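Drulden Workshop Notes
Home | Guides | Finishes | Tools | Contact

Oiling a beech worktop

Beech moves more than oak and marks more easily, so the oil has to go on thin and be given time between coats. The method below suits a new or freshly sanded top. It was written for Sillent hard oil, but Tjoa and most other hard oils are applied in the same way. Check the tin for drying times.

Start with the top dry, bare and at room temperature. Sand along the grain with 120 grit, then 180. Going finer closes the surface and the oil sits on it instead of soaking in. Vacuum, wipe with a barely damp cloth to raise the grain, leave for an hour, and sand once more by hand with the 180.

Do the underside first. An unsealed underside takes up moisture faster than the face and the board will cup, usually within the first winter. Two coats are enough there. Pay attention to the end grain around the sink cut-out – it drinks oil and may need wetting three or four times before it stops.
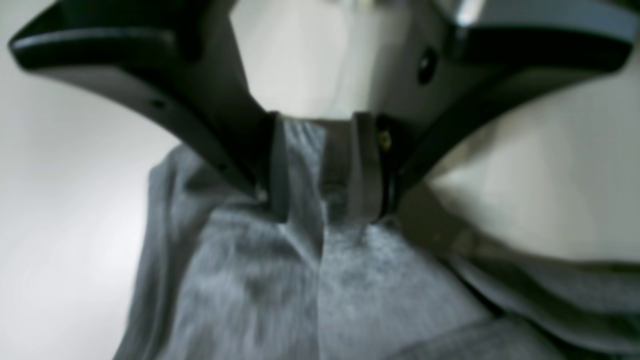 For the face, pour a small pool and spread it with a lint-free cloth or a white pad. A 22 mm board, 4 m long, takes nearly 200 ml on the first coat and much less after that. Leave for 15 minutes, then wipe off everything that has not gone in. Any oil left standing will turn sticky and has to be scraped.

Allow 12 hours between coats. Rub down lightly with a grey pad before each one and remove the dust. Three coats will do for a desk, four for a kitchen.

Lay used cloths flat outdoors to dry. Do not bundle them – oily cloths can heat up and catch fire.

Keep the top free of standing water for a week. Re-oil the area near the taps every September.

14 comments | 37 shares

© Drulden Workshop Notes | Contact us | Back to top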